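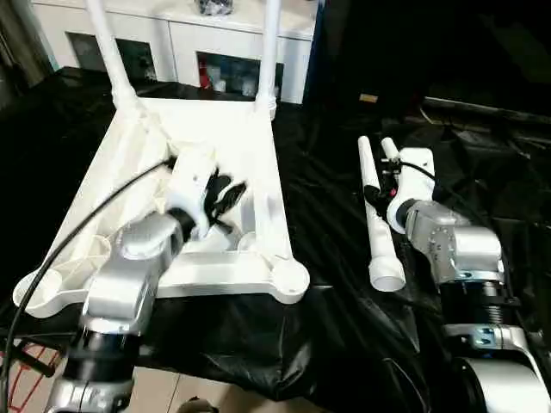

“재고는 늘었는데 주문서는 얇아졌다” 배당주를 다시 보는 이유

2019년 4월

무역 갈등이 길어지면서 수출 제조업체의 배당을 걱정하는 투자자가 늘고 있다. 자산운용사 클럴너스(Clollurness)에서 중소형 제조업 주식을 담당하는 콰드워 라레아 매니저는 올해 들어 보유 종목 수를 줄였다. 그가 운용하는 밀레트(Millet) 배당펀드는 현재 14개 종목만 담고 있다. 지난해 9월에는 두 배가 넘었다.

라레아 매니저는 종목을 줄인 기준이 주가가 아니었다고 했다. “현금흐름표부터 봤습니다. 영업에서 들어온 현금으로 배당을 주는 회사와 차입으로 배당을 맞추는 회사를 나눴어요. 금리가 낮을 때는 둘이 비슷해 보입니다. 주문이 줄면 차이가 바로 나옵니다.”

그가 먼저 판 것은 배당수익률이 가장 높은 종목들이었다. 수익률이 높았던 것은 주가가 먼저 빠졌기 때문이고, 배당금 자체는 몇 년째 그대로였다고 한다. “고객들 전화를 많이 받았습니다. 수익률 높은 걸 왜 파느냐고요. 그중 두 곳은 그 뒤에 배당을 줄였고, 한 곳은 아직 그대로 줍니다. 그 한 곳은 제가 틀렸을 수도 있습니다.”

재고를 보는 방법

그는 분기마다 재고자산 회전일수를 직접 계산한다. 회사가 내놓는 설명 자료에는 대개 매출 전망이 앞에 오고 재고는 뒤쪽 주석에 들어가 있다. 완제품 재고와 원재료 재고를 따로 보는 것이 중요하다고 했다. 원재료가 늘어난 것은 관세가 오르기 전에 미리 사들인 것일 수 있다. 완제품이 쌓이는 것은 다른 문제다.

“작년 하반기에 원재료를 당겨서 산 회사가 많았습니다. 그때는 매출도 좋았어요. 거래처도 똑같이 당겨서 샀으니까요. 올해 1분기 숫자를 작년과 비교하면 나빠 보이는데, 저는 작년이 부풀려져 있었다고 봅니다. 그래서 2년 평균으로 놓고 봅니다.”

이 방식에 동의하지 않는 사람도 있다. 리서치 회사 언스테드(Unstead)의 두앙짜이 시리완 연구원은 평균을 내면 방향이 바뀌는 시점을 놓친다고 말한다. 언스테드는 매 분기 상장 제조업체 415곳의 실적 발표를 모아 분석한다. 시리완 연구원은 “평균은 마음이 편해지는 숫자”라며 “지난 석 달 동안 신규 주문이 어떻게 움직였는지를 먼저 봐야 한다”고 말했다.

그는 특히 공급처가 한 나라에 몰려 있는 회사를 조심하라고 했다. 생산지를 옮기겠다고 발표한 회사는 많지만, 새 공장에서 같은 품질이 나오기까지 걸리는 시간과 비용을 예산에 넣은 곳은 드물다는 것이다. “이전 비용을 일회성으로 처리하는데, 3년 연속 일회성이 나오는 회사도 있습니다. 그건 그냥 비용입니다.”

배당과 자사주

두 사람의 의견이 같은 부분도 있었다. 자사주 매입에 대해서다. 라레아 매니저는 경기가 꺾이는 시기에 차입으로 자사주를 사는 회사는 후보에서 뺀다고 했다. 시리완 연구원도 자사주 매입 공시가 나온 뒤 실제 매입이 얼마나 이뤄졌는지를 확인하라고 권했다. 공시한 금액을 다 쓰지 않는 경우가 적지 않다.

중소형주 지수인 워디섬(Wodisham) 지수는 인터뷰 당일 1252로 마감했다. 라레아 매니저에게 연말 전망을 묻자 지수 전망은 하지 않는다고 답했다. 다만 보유 종목의 이익이 올해 대략 12퍼센트 줄어드는 경우를 가정해 배당 여력을 점검했고, 그 경우에도 대부분은 현재 배당을 유지할 수 있다는 결과가 나왔다고 했다. 유지가 어려운 종목이 어디인지는 밝히지 않았다.

개인 투자자에게 해 줄 말이 있느냐는 질문에는 한참 생각하다가 환율 이야기를 꺼냈다. “수출 기업 배당을 받으면서 통화를 안 보는 분이 많습니다. 이익의 절반이 환율에서 나온 해도 있거든요. 사업보고서에 환율 민감도 표가 있으니 그것부터 찾아보면 됩니다.”

시리완 연구원은 같은 질문에 실적 발표 녹취록을 읽으라고 했다. 경영진의 준비된 발언보다 뒤에 나오는 질의응답을 먼저 읽는다고 한다. 언스테드의 다음 분기 보고서는 주요 업체의 실적 발표가 끝난 뒤에 나온다.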